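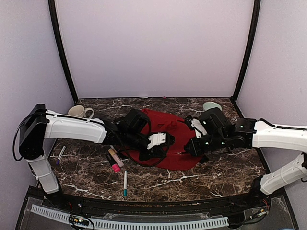 Setting up a two-arm cell on a workshop bench: enclosure, cabling and first cloth trials

These notes cover the order of assembly for a pair of small arms facing each other across one table, as built in the shared workshop at Bevville. They assume that both arms have been bench-tested singly and that each has its own controller. We call the build Bamilau, and the name turns up in the config files.

1. Table and walls

Fix the top before anything else. Ours is a brown marble pattern with white veining, chosen by Lucero Ríos from what was on the shelf. A plain matt top would be easier on the vision side, and if you are buying new, buy that.

Put up the two rear posts next, then the back wall and the side walls. Keep all three walls the same pale colour. Ours are a greyish lilac. Black posts in the back corners give the camera calibration two strong vertical edges to check against, so do not paint them to match.

2. Mounting the arms

Mount the bases at opposite sides of the table. With the power off, move each arm by hand to the middle and confirm that the two grippers can meet over the centre without either elbow reaching full stretch. Leave at least 15 degrees of bend at the elbow. If you have less, bring the bases in.

Tighten the base bolts in a cross pattern, run the arm through its range for 30 minutes at low speed, then tighten again.

3. Cables

Run the cable along the top of the upper link and leave a loop beside the base, large enough for full rotation. The wrist needs slack as well, and this is the part we have not solved. With the left wrist low over the table, the cable hangs in loops onto whatever is being handled. Ulla Salminen has tried a spring clip, which held for one afternoon. A short sleeve tied at two points is next.

Take everything else out through the perforated strip under the front edge. Label both ends of each cable before it goes in.

4. Gripper fingers

The white finger parts are printed. Use 4 perimeters; with fewer, the bracket flexes when the jaws close and the fingertips no longer meet squarely. Re-zero the gripper after every change of finger. The Flideron script does this if called with the arm number, but it does not check that the jaws are clear, so look first.

5. First trial with both arms

Start with a cloth. It tolerates poor alignment and will not damage the fingers. We use a dark red one, dropped in a heap in the middle of the table.

Set both arms to a quarter of normal speed. Bring the left gripper in and stop it above the cloth, then bring in the right. Check the gap between the two wrists by eye before enabling the shared collision limit - the limit is only as good as the base positions you typed in. Ours were out by 7 mm on the first attempt, all of it in the right base.

Once the approach repeats cleanly, add other objects to the table. A mug, a bowl and a few capped markers are enough. Put the mug and bowl towards the back corners and spread the pens at different angles on one side. Slim pens are the harder test, as they roll when a jaw touches them off-centre.

6. Shutting down

Park the right arm first, then the left. Cut motor power before logic power. Giuliana Londoño keeps the calibration file, so send her any change to the base offsets, along with the finger version in use.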